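The Long Siege of Stidow: An Interview with the Organisers of a Narrative Wargaming Campaign

Published by the Prukness Tabletop Society, Members' Features

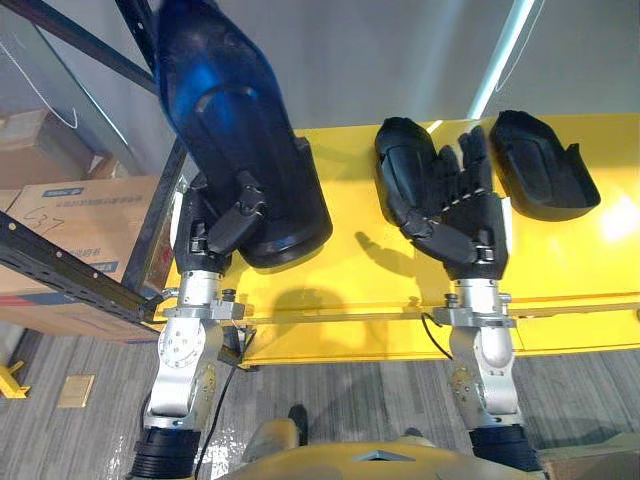

Background to the campaign

The Stidow campaign entered its second season in May. It is a linked series of miniature wargames in which the result of each battle alters the terms of the next, and it has become the Society's principal activity outside its tournament calendar. The first season concluded with the fall of the river forts. The second concerns the siege of the city itself.

For this feature the Society spoke with Daiane Barros, who writes the campaign and acts as its umpire, and with two of its commanders, Ketill Holst and Gilmar Nogueira. The conversation was held in the members' room at Prukness after an evening session and has been edited for length.

Writing a war that other people will fight

Ms. Barros began work on the setting while living in another city, where she played with a small group that favoured historical games. She describes the early drafts as overburdened.

"I had written genealogies," she said. "There were noble houses with three generations of grievances, and a calendar of feast days. The players read the first page and asked me where the bridge was. I kept the bridge and put most of the rest in a drawer."

The published campaign packet now runs to 14 pages. It contains a map, the supply rules, a short account of each faction and a schedule of battles. The genealogies survive as a single paragraph on the House of Vasconcelos, whose claim to the city is the stated cause of the war.

Asked whether she had settled the outcome in advance, Ms. Barros was firm. "I know what happens if the walls hold and I know what happens if they fall. I have notes for a negotiated surrender as well, although with these commanders I doubt I shall need them. What I do not do is steer. If a player finds a clever way to ruin my favourite scene, then the scene is ruined and we write down what took place."

The supply rules

The feature of the campaign that has attracted the most comment is its treatment of supply. Each army draws on a common store of grain, timber and powder, recorded on a ledger kept by the umpire. A commander who wishes to field heavy cavalry must feed the horses in the following round. A commander who burns a village denies it to the enemy and also to himself.

Mr. Holst, who leads the besieging army, admitted that he had opposed the rules when they were first circulated.

"I came to this hobby to push large monsters across a table," he said. "I did not come to do the accounts. My first letter to Daiane on the subject was not a gracious one. Then I lost a battle in the first season that I ought to have won, and I lost it because I had spent my powder on a skirmish nobody remembers. I was furious for a week, and I have defended the rules ever since."

Mr. Nogueira, who commands the garrison, took a different view of their merits. He considers the present ledger too generous to the attacker, particularly in the matter of timber, and has submitted a proposal to reduce the quantity that may be carried by river.

"Ketill builds siege towers as though there were a forest at every bend," he said. "I have asked to see this forest on the map. I am still waiting."

Ms. Barros confirmed that the proposal had been received and would be considered between rounds. No change to the supply rules is made while a round is in progress.

The battle at Promlow Gate

Discussion turned to the most recent engagement, the assault on Promlow Gate, in which the garrison held the outer wall against a force of superior numbers. The battle was played over two evenings. The garrison began with 92 models, including the militia companies, and the scenario required the attackers to have three units inside the gatehouse by the end of the final turn.

Mr. Holst placed his strongest infantry in the centre and sent his cavalry along the river road, with the intention of drawing the defenders away from the gate. Mr. Nogueira declined to move.

"I have been drawn away from things before," he said. "In the first season I chased his horsemen halfway to the sea. This time I gave the river road to one company of militia and told myself that whatever happened to them, I would not look. They held for four turns. I have since repainted their banner, and I think they have earned a proper name."

The decisive moment came late on the second evening, when the besiegers' engineers reached the gate and failed to breach it. Mr. Holst required a roll of 3 or higher and obtained a 2.

"It would be easy to blame the die," he said. "I have done so in private. The mistake was made an hour earlier, when I held my reserve behind the mill to protect it from the wall guns. By the time it was needed it could not arrive. Gilmar had two units left that were worth the name, and I had an entire regiment admiring the mill."

The result leaves the outer wall in the garrison's hands, but at some cost. The militia were reduced to half strength, and under the campaign rules they may not be replaced while the river is closed. Mr. Nogueira expects the next assault to fall on the northern bastion and has asked for the scenario to be played in darkness, with the restrictions on shooting that this entails. Mr. Holst has indicated that he will not object.

Terrain and painting

The gatehouse and the adjoining sections of wall were built by Wagner Arruda, who was not present for the interview but provided written answers to several questions. He explained that the wall was designed in short lengths so that a breached section could be lifted out and a ruined one set in its place.

"The ruined sections took longer than the intact ones," Mr. Arruda wrote. "An intact wall is largely a matter of patience. For a broken one I had to decide where each stone went when it fell. I made the rubble low enough to stand a model on, after several complaints about the last set."

Members wishing to follow his method are advised that he carves the stonework before sealing it, and that he applies the darkest colour first. He prefers a grey with a little green in it for walls near the water and a warmer tone inland. Mr. Arruda added that he would be glad of assistance with the northern bastion, for which he has drawings but, at present, no roof.

The campaign does not require armies to be fully painted. Ms. Barros said that she had resisted requests to introduce such a rule, although a small allowance of grain is granted to any commander who completes a new unit between rounds.

"It is a bribe," she said. "It works on Gilmar. It has never worked on Ketill, whose artillery has been black undercoat for as long as I have known him."

Mr. Holst replied that the guns were intended to look menacing.

Keeping the record

Each battle is followed by a written report, prepared by Sveva Marchetti from the notes of both commanders. The reports are composed in the manner of a city chronicle and are read at the opening of the next session. Where the commanders disagree on what took place, both versions are given.

Ms. Barros regards the chronicle as the part of the campaign most likely to last. "The ledger tells you who had the grain," she said. "Sveva's account tells you that a sergeant of militia stood on the river road and would not leave it. New players read those pages before they read the rules, and then they come in wanting to know what became of him."

Readers have asked whether the battles might also be filmed. The commanders were divided on the point. Mr. Nogueira was in favour and observed that he watches a great many recorded battle reports himself, generally while painting. Mr. Holst was concerned that filming would slow the play, which already runs late. Ms. Barros said that she would be willing to try it for a single smaller engagement, provided that both players agreed and that the written chronicle continued as before.

The season ahead

Three rounds remain before the siege must be resolved. Should the walls still stand at the end of the third, a relieving army under the banner of Vasconcelos will arrive from the south, and command of it will be offered to a player who has not yet taken part. Ms. Barros declined to say how large that army would be.

Mr. Nogueira was asked whether he expected to be relieved.

"I expect to be hungry," he said. "I have grain for two rounds. I have told the militia it is for three."

Members interested in commanding the relieving army, or in taking charge of a single company on either side, may leave their names with the umpire at any evening session. Copies of the campaign packet and the collected chronicle of the first season are kept in the members' room and may be read there at no charge.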